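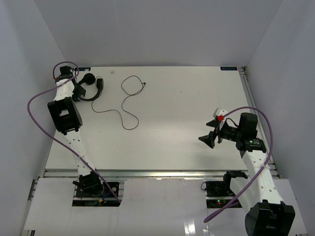
用双臂教收耳机线的一些小窍门

工作间小贴士,更新于2022年3月3日

上次写完叠毛巾那一篇,收到好些留言,问得最多的居然是线:耳机线、充电线、缝纫机的脚踏线,凡是软的、长的、会自己打卷的,大家都想让机械臂学着收,又都在同一个地方卡住,录了一晚上,放出来一看,夹子在线上方空捏一下,然后很有信心地去绕一团空气。我自己也这么过来的,笑过也气过,所以这一篇就专讲带线的头戴式耳机,怎么摆,怎么拿手柄,怎么一遍一遍示范给两只手臂看,录下来的东西又该怎么挑。写得啰嗦些,您泡杯茶慢慢看,看到自己用得上的那一段停下来也行。

先说明一下我的做法。我用的是主从式遥操作,人手里握着一对小的主臂,桌上那对从臂跟着动,同时把关节角度和画面一起录下来。也有人喜欢直接扶着手臂拖动示教,那个办法擦桌子、推抽屉都挺好,收线就有点吃亏,后面我会单独讲。

开工之前:桌子

桌面要浅色、要干净。深色的线落在浅色的桌面上,人看着舒服,学的那一方也看得清楚。擦桌子用拧得很干的布,擦完等它干透再放东西。洗洁精别用太多,留一层滑滑的膜,线会跟着夹子到处跑,怎么压都压不住。我家里原来铺过一块软垫,想着保护耳机,结果夹子往下探的时候指尖老是戳进垫子里,线反倒没夹着,后来就撤了。

灯光这件事我走过弯路。一开始我把工作灯正对着桌子打,越亮越放心,桌面中间就泛出一大块白光,细线走进那块白光里,画面上轮廓就淡了。现在我把灯头转过去朝墙打,让光从墙上折回来,桌上的亮斑会柔和许多。要是屋里只有吸顶灯,可以在灯罩外面夹一张描图纸,厨房用的烘焙纸也能凑合,只是别贴着灯泡。白天录的和晚上录的最好都留一些,混在一起用,别全挑最漂亮的下午三四点钟来录。

桌子边上如果有金属导轨或者金属包边,录之前顺手摸一遍,看有没有毛刺。耳机线外皮软,来回蹭几次就起毛了。我用一小条美纹纸把有毛刺的地方盖住,过一阵换一条。

手臂自己的线也要管

这一条常常有人忘。我们一心想着桌上那根线,手臂身上的线却垂在那里晃。手腕附近的线要留出一个小圈,给转腕留余量,再往下走就要用扎带固定在连杆上。扎带别勒死,能用指甲推得动为好。固定完以后,把手臂慢慢带到它能够到的最远的角落,再带回来,再让手腕往两边各拧到头,眼睛一直盯着线看。有哪里绷直了就松一松,有哪里垂到桌面上了就收一收。

颜色也可以讲究一下。桌上要收的线是黑的,手臂上的线就选别的颜色,紫的、蓝的都好,回看录像的时候一眼能分出来,省得对着屏幕琢磨那一截黑的到底是谁的。我的朋友Teodor Duda先前全用黑线,有一回他对着一段录像看了大半个晚上,以为夹子夹住了耳机线,放大一看夹的是手臂自己的线。他后来把整套都换了。

从臂的底座要夹牢。我每次开机前用手推一下底座,推得动就重新拧。底座松了一点点,到了指尖就是很大的一个偏差,前面录的和后面录的对不上,白忙一场。

耳机怎么摆

头戴式耳机最省心的放法是让它平躺。头梁有弧度,立着放容易倒,躺着就安稳了。耳罩能转动的那种,放下去之后两只耳罩的朝向常常不一样,一只仰面朝上,另一只侧着立起来,这种别去纠正它,就照这个样子录。真用起来谁会把耳罩摆得整整齐齐再走开呢?随手一放是什么样,示范里就应该有什么样。

位置要换着来。我把桌面在心里分成几块,近处、远处、左边、右边,每块都放过。远处的角落最难,手臂几乎要伸直,伸直了以后能调的余地就小,手柄那头会觉得发僵。遇到远角,我的建议是先用靠得近的那只手轻轻搭住头梁,把耳机往里带一带,带到两只手都够得着的地方再动线。这个“先带进来”的动作要当作任务的一部分认真录,不要自己伸手进去挪。我早先图快,总是用自己的手把耳机拨进来,录出来的东西就缺了这一段,轮到机械臂自己干的时候,耳机一到角落它就发呆。

带耳机的时候夹子指尖朝下斜着靠过去,碰到头梁的端头就行,动作放轻,也可以稍稍夹住。别去夹耳垫,那层皮面经不起,夹几回就一道印子。旧耳机倒是无所谓,我练手的那副耳垫早就掉皮了,拿来录这个正合适,真舍得使劲。

线怎么撒

线的样子比耳机的位置还要紧。我每一条示范开始之前都把线提起来,松手让它自己落下去,落成什么样就是什么样。有时候绕过耳罩顶上再垂下来,有时候在桌上弯成一个S,末尾甩出一个大圈,几股线挨着走,交叉在一起,这些都是好样子。太规矩的反而没有多大用处。

不过有两种情形我会重新撒一次。一种是打了死结,这对夹子解不开,硬录只会录到一段挣扎。另一种是插头掉到桌子外面去了,够不着。除此以外都照录。

刚开始教的头几天可以偏心一点,多给它一些简单的:线散得开,插头露在外面,周围没有别的东西。等它学得有点样子了,再把难的慢慢掺进去。这跟教小孩子包饺子差不多,先让他包圆的,再让他捏花边。

两只手怎么分工

收线这件事,两只手各有各的脾气。我的习惯是一只手管耳机,一只手管线。管耳机的那只不用很灵巧,它的任务就是守着,让耳机在另一只手拉线的时候别跟着跑。管线的那只在旁边张着等,等到耳机稳住了再下去。

“张着等”这一点请多留意。等的时候夹子要张开,指尖朝着下一步要去的方向,停在桌面上方,别压到线。我见过不少示范,等的那只手夹子是闭着的,到了要夹的时候才急急忙忙张开,一张开就把线拨走了。也有人等得不耐烦,手柄在手里晃来晃去,自己不觉得,录下来满屏都在抖。手酸了就把胳膊肘搁在桌沿上,我在主臂旁边垫了一块旧毛巾,叠厚一点,搁着很舒服,冬天也不凉。

下去夹线的时候,从线的侧面靠近,两个指尖一边一个跨着线,碰到桌面再往上抬一丝,然后合拢。合拢的时候慢一点。线细,合快了容易弹走。夹住以后先轻轻提一下,看线跟不跟着起来,起来了再继续。这一提人看着多余,可它给了学的一方一个很清楚的信号,线有没有夹住,提一下画面上就分明了。

绕线的步骤我是这样定的,定了就不改:

把耳机稳住。
找到插头,夹住插头后面一点的线,别夹金属头。
把线提起来,折一个来回,放到耳机旁边。
换手压住折好的地方。
再去夹下一段,再折一个来回。
线折得差不多了,两只手一起把它拢进头梁里面的空当。
两只手都张开,退回原处。

您也可以绕圈,不用来回折。绕圈好看,只是绕圈要转腕,转着转着就到头了,还得松开重新夹,新手容易乱。来回折不用怎么转腕,我个人偏爱这个。

最后那个“退回原处”别省。我有一阵子觉得东西收好了就可以停录了,手还停在耳机上面就按了结束,后来它自己做的时候也是收好了就赖在那儿不走,夹子半张着,旁边的人想拿耳机都不敢伸手。补录了好多条带退回的才改过来。

手柄上的小讲究

主臂和从臂的姿势要先对齐再接通。接通的一瞬间如果两边差得远,从臂会猛地一跳。我的顺序是先把从臂摆到起始位置,再把主臂也摆成一样的,看一眼,再接通。桌上的茶杯也请在这之前拿走。

主臂扳机的手感可以自己调。我的这一对是Biltier的套件,出厂的扳机对我来说硬了些,录久了食指发麻,我在扳机和手柄之间换了一根软一点的橡皮筋,就是捆青菜的那种,用了一个冬天还好好的。Teodor Duda用的是Verschueren的手柄,他嫌太滑,缠了一圈网球拍的吸汗带。各人手不一样,别硬扛。

速度要匀。人收自己的耳机线三下两下就收完了,放到主臂上千万别照那个速度来。我会在心里哼一首慢歌,一句歌词做一个动作,这个办法听着傻,可是哼着歌的时候手真的会稳!我家里人路过工作间听见我哼,就知道别进来叫我吃饭。

眼睛看哪里也有讲究。有的朋友喜欢直接看着桌子操作,有的朋友喜欢看屏幕。我劝您多看屏幕,看它能看见的那个画面。您站着伸长脖子从侧面看到了线,镜头没看到,那么您那一下夹得再准,学的一方也不明白您凭什么往那里去。刚改过来的几天会不习惯,远近拿不准,夹空是常事,练一练就好了。

夹空了怎么办?接着录。停一下,张开,退高一点,重新对准,再下去。这样的补救示范我很珍惜,它自己干活的时候也会夹空,见过怎么补救,才知道退一步再来。可是同一条里夹空了一次又一次,越弄越急,那就作废吧,起来走一走,浇浇花。

录多少,怎么挑

总有人来信问要录多少条。我只能讲自己的数:这个收耳机线的任务,前前后后录了553条,回头一条一条看,拿掉了157条。拿掉的那些里面,有抖得厉害的,有忘了退回的,有中途我打了喷嚏的,还有一段时间里手腕上的扎带松了,线垂到画面中间挡着,那一批都没留。心疼归心疼,留着更糟。

看的时候我用一个本子,画几栏:耳机在哪一块、线是散的还是团的、有没有补救、要不要留。Fuvutus那个整理软件也能打标签,我两样都用,本子放在手边,写起来快,晚上再誊进去。不喜欢软件的,光用本子也完全够。

一次别录太久。我录上2个钟头就收工,再往后手就懒了,等待的那只手开始往下掉,折线也折得长一截短一截。中间起来喝水,顺便让电机歇一歇,手背靠近电机外壳试试温度,烫了就多歇一会儿。

每次收工前最后录3条最简单的,位置摆在正中,线撒得开开的。第二天开工先录同样的,跟头天的对着看。两边的动作看着一样就往下走,看着不一样,就去查底座、查镜头有没有被碰歪。这个习惯替我省过不少麻烦。

拖动示教行不行

前面答应过要讲一讲。直接用手扶着手臂拖动,好处是手上有感觉,力气多大自己知道,擦台面、盖盖子、推抽屉,我都愿意这样教。收线的难处在于您的两只手都要进到画面里去,胳膊一挡,细线就看不见了,而且一个人很难同时扶好两只手臂。实在想试,可以请家里人帮忙,一人扶一只,口里数着拍子,倒也热闹。我和Teodor Duda这样录过一个下午,他扶左边我扶右边,胳膊肘打架打得厉害,成品不太能用,人倒是笑得肚子疼。

要是只有拖动这一种办法,那就把大任务拆小,先教“把耳机从角落带进来”,这一步一只手臂就够。教会了再说别的。

几件零零碎碎的

插头夹不起来的时候,先看看夹子指尖的防滑垫。用久了会发亮发滑,用酒精棉片擦一擦,还是滑就换。我用的是Jukness的硅胶贴片,剪成指尖的形状,边上留一点点别包过去,包过去的话两指合不严。

线的外皮沾了手油会发黏,折好了又弹开时带着另一股一起走。录之前用干的软布从头到尾捋一遍。

新线比旧线难收,刚拆封的线还记着包装里的弯。可以先松松地绕在一个大号的搪瓷碗外面放一夜,第二天就听话多了。

同样是收线,换一副耳机就得补录,头梁粗细不同,手去的位置也不同。不用从头来,拿新的那副摆各种位置补上一些,跟旧的混着用。

墙面如果花花绿绿,挂块素色的布遮一遮。我用的是灰色的旧床单,熨平了挂,皱着挂也能用,就是看着闹心。

急停按钮放在不看也摸得到的地方。我放在右膝盖旁边,用尼龙搭扣粘在桌腿上。家里有猫的朋友,录的时候请把门关好,那根会动的线对猫来说太有吸引力了,我就不多说了。

耳机练完以后记得拔下来查一查线根,就是线进耳罩的那一处,拉得最多的就是那里。外皮裂了口子的话缠两圈热缩管,或者干脆退休,换一副旧的接着来。

下一篇打算写缝纫机的脚踏线,那根线又粗又倔,我从去年12月折腾到现在,刚摸到一点门道。手上有好办法的朋友请写信来,附上您桌子的大小和用的是哪一种手柄,我试过以后再回您。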